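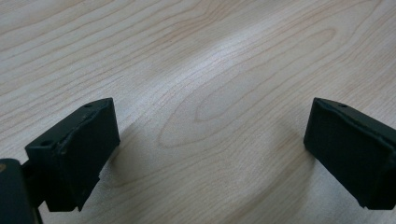 Listeners have been writing in since December to ask when Cemirero would finally put the quiet songs on a record, and one of them put it very sweetly: I drove 115 miles to hear them play with no drums at all, and I would do it again tomorrow.

Well, that listener can stay home for a while, as the band has a new live set out today, January 31, 2025, on the little Roretti label. It was recorded over 3 nights at the Flolero, a lovely old room that holds 400 people when the balcony is open (it was, and you can hear the creaking between songs, which I wouldn't trade for anything).
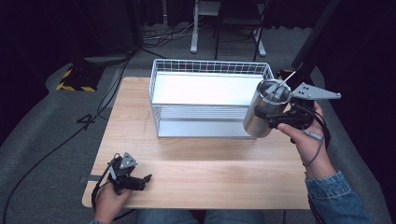
A steel tumbler with a straw, held over a white wire basket.

Most of the songs will be familiar if you've followed the band for any length of time, but they've been slowed way down and given over to pump organ, two fiddles and a good deal of hushed singing. "Duan," the long one that used to close their shows, now opens the record and takes its sweet time getting to the first verse.
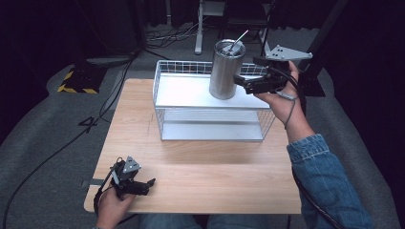 There is also a vinyl edition of 100 copies, with a hand-stamped sleeve and one extra waltz on the second side, and I'm told these will be sold only at the merch table when the band heads back out on the road. Bring cash, and get there early if you can!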